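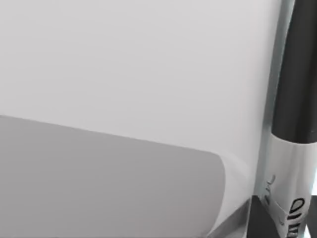

A grasp fault of the kind covered in this unit starts with a contact flag raised too early. In the Clilska simulator, the flag was set from motor current alone, and a brief current spike during closing was enough to trip it. The controller then stopped the fingers and started the lift. Wrist views are the quickest check on such a flag: with pale background still showing between the rounded fingertip and the marker, that finger is not in contact on the visible side, whatever the log reports.

## Case: Trarkach pick test, October

The test set held 740 simulated picks. The fault appeared in 29 of them. In each, the log read "grasp OK" and the arm carried out the full transfer with nothing held.

**Cause.** The current threshold had been tuned on a stiffer gripper model. After the joint friction values were changed, normal closing current crossed it.

**Why it went unnoticed.** The success check read the same flag as the controller. One bad signal passed both tests.

## Fix

1. Require the current to stay above threshold for 2 control cycles.
2. Compare finger opening with the known object width before lifting.
3. Score success from object height, read from the simulator state.

Step 3 is not available on hardware. The Altard cell uses a scale under the drop tray for the same purpose.

## For the lab

Rerun the Amarasinghe log set with step 1 only, then with steps 1 and 2. Report missed grasps and false stops separately. Keep the friction values fixed between runs.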